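Imogen Mapplebeck keeps her best ideas on tabletops. When I visited her in Ultham she had cleared both of her big tables and was already talking before I had my coat off.

"People think a toy library is all shelves," she said. "Shelves are where toys go to be forgotten! A table is where you find out what you've got."

She has run the Kekus toy library for five years. It lends to families all over Ultham and, as of June, to Hikville too, and the catalog now stands at 817 toys. She grew up in a house where everything was tipped into one trunk, and she says she can still hear the noise it made.

Her method is easy to copy at home, and I did copy it, that same night, on my kitchen table. You push two tables together. The far one is for things waiting their turn, set out along the back edge so you can take them all in at once. The near one is for whatever you're sorting now, and it stays as bare as you can stand.

"Household things go in the line with the toys," she told me. "I'm very firm on that. A child doesn't care which cupboard it came from, and some of our most borrowed items started out in somebody's kitchen."

Blocks are her great love. She has 200 of the plain plastic kind and she would happily take more. I asked if she sorts them by color, and she laughed so loudly that Bogumił Krajewska, who handles the lending desk, came in to see what was going on.

"She used to," Bogumił said. "It took her three days."

"Three lovely days," said Imogen. "But then a boy brought a bag back with all the colors mixed, and what he'd built with them was so much better than anything I'd put on the label. So now I mix them. Blue, green, purple, whatever comes up – a small handful, flat on the table, and let them sit there loose."

She likes to start small for the same reason. Four blocks will get a shy child going faster than forty, she says, and I believe her, having watched my nephew freeze in front of a full bucket.

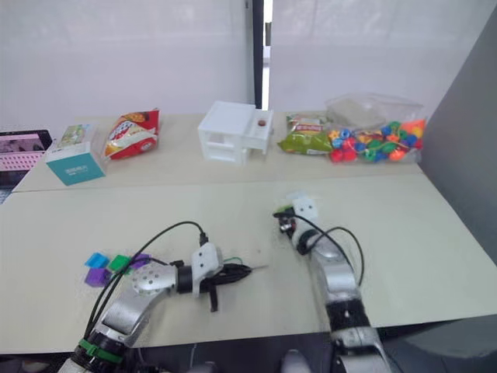 "And leave some room in the middle," she went on. "Fill the whole table and there's no place left to build. I tell every family that when they borrow from us, and then I go home and cover my own table with mail."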